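It was raining since the morning and I had no plan, so I finally opened the boxes with my negatives. I promised this to myself in May, and then I promised it again after the summer. There are 987 frames in the first three boxes, according to the list my friend Kamil Vlček typed for me when he helped me to move flat. He is a more orderly person than I am. My own labels say things like "road, two" and "motel maybe".

Almost all of these pictures are of signs. I mean the big painted and lighted signs which stand beside older roads, in front of motels, garages, bowling halls and small shops that sell tyres. I have photographed them for many years and I was never able to explain very well why, so I will try it now in writing, where I have time to look for the words.

## How it began

When I came to live in an English-speaking country I could read the language quite well, but I could not follow it when people spoke quickly. Signs were kind to me. They said one word, or two, and they waited until I had finished. VACANCY was a word I learned from a sign. Also MUFFLER, and ALTERATIONS, which I believed for several months had to do with changing your name.

My first picture of a sign that I still like is from outside a place called Ovport. It was a garage with a tall sign in the shape of an arrow, and the arrow pointed down at nothing, because the pumps had been taken away. The paint was a green which I have not met since. I stood on the other side of the road with a camera borrowed from my cousin and made one exposure, as film was expensive for me then. It is a little crooked. I have gone back with better cameras and made it straight, and the crooked one is still the better picture.

Angus Ruawai, who taught the evening class where I learned to print, used to hold that crooked print by the corner and ask the class what was wrong with it. People said the horizon, the pole, the empty sky. Then he asked who wanted to change it, and only one man raised his hand. I was very proud and also rather embarrassed, and I looked at my shoes.

## The letters themselves

What I look at first is always the lettering. A sign painter of the old kind had a hand, as a person has a voice. If you drive slowly enough through one district you begin to see that the same R, with its long leg, is on the bakery and on the shoe repair and on the side of a removal van. I found this R in 9 places along one road. I would very much like to know who painted it. I asked in the shoe repair, and the owner told me that the sign was there when his father bought the shop, and his father is no longer living.

Neon is different. With neon the letter is a tube that has been bent by somebody over a flame, and it can't make a sharp corner, so every letter is a compromise with glass. In daylight you can see the black paint on the parts that are not supposed to shine. I prefer to photograph neon in daylight for this reason. Most people do the opposite and I understand them, the colours at night are beautiful, but at night you lose the brackets, the rust, the birds' nests and the electrician's tape.

Mélanie Nguyen and I have a long disagreement over this by e-mail. She photographs only between sunset and complete darkness, which gives her perhaps 30 minutes on a good evening, and she drives very far for these minutes. Her pictures of the Dervishi furniture sign are much better than mine. In hers the whole word floats over the car park. In mine you can read the telephone number of the repair company. I have told her that somebody in the future will be grateful for the telephone number, and she has not replied to this point.

## What I do at the kitchen table

I scan at home, slowly, with an old flatbed scanner that I bought second-hand. The kitchen has the best table for it but I must clear everything away after, so I have made small rules for myself:

- one strip at a time, never two, even if I am in a hurry
- cotton gloves, and no tea on the same surface
- write the number on the sleeve before the strip comes out, and not after
- stop when I begin to skip the dusting

The last rule is the one I break. Yesterday I scanned a whole roll from the coast and every frame has the same hair on it, in the sky, top left. I was listening to the radio and I did not see it. I will have to do this roll again. It is possible to remove the hair on the computer, but it takes me longer than a new scan and I always leave a small smudge that afterwards I can't stop looking at.

Some of the colour negatives have moved towards magenta with age. I do not correct this completely. I correct until the concrete looks like concrete, and then I leave the rest. Sheldon Hiebert, who printed for me for several years before he closed his darkroom, taught me to look for the concrete. Everybody has an opinion about blue sky and nobody agrees, he used to say, but we have all sat on a kerb.
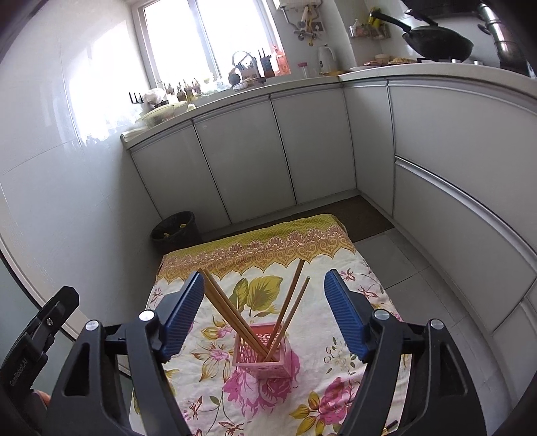

## The Kandell sign

In the second box I found the pictures of Kandell, which I thought I had lost. Kandell was a motel on the road to the north, with a sign in three parts: a yellow panel with the name, under it a round part with a swimming woman, and at the bottom a board with loose letters where the manager wrote the price and some greeting. The greeting was often missing letters. On one frame it says WELCOM HUNTERS. On another, from a different year, WE HAVE HEAT.

I stopped there many times and slept there only once. The bed was good. In the morning the manager was on a ladder changing the letters with a long pole that had a rubber cup at the end, and he let me try. It's harder than it looks – the pole bends, and the letter turns over at the last moment and drops on the gravel. I put up one N. He told me it was upside down, and I believed him for a second, and then he laughed very much.

I have a picture of the board with my N on it. It isn't interesting to anybody else, and the exposure is bad. I have scanned it at the highest quality.

The sign was taken down later. A collector offered 3,000 for the swimming woman, or so I was told by Dindo Ignacio, who lived near and went to watch the crane. He says the panel with the name broke when they lowered it, and that the pieces went in the ordinary skip. He kept one piece, yellow on one side and grey on the other, and it stands on the shelf in his hall next to the keys. I have asked if I may photograph it when I visit. I would like to have it in daylight, near a window, with nothing behind.

## Some things I would do differently

I would write down dates. I always thought that I would remember, and I remember the weather, what I ate and which song was playing, but not the year. For a picture of a sign the year is quite important, as many of these places changed owner and the new owner painted over only one line.

I would also turn round more often. From the place where I stood for the Ovport garage I have one sign, photographed four times in different years, and I have not one picture of what was behind me. There was a café there, with a striped awning I think, and a woman who brought me a glass of water without being asked. I never pointed the camera at it. It had a very plain sign, with printed letters from a catalogue, and I did not consider it worth a frame.

If somebody reading has pictures of the road through Ovport, on the café side, I would be happy to see them, in any condition. You can write to me at the address on the contact page. I answer slowly but I do answer.

Next I will do the third box, which is mostly bowling halls, and the coast roll again with a clean brush.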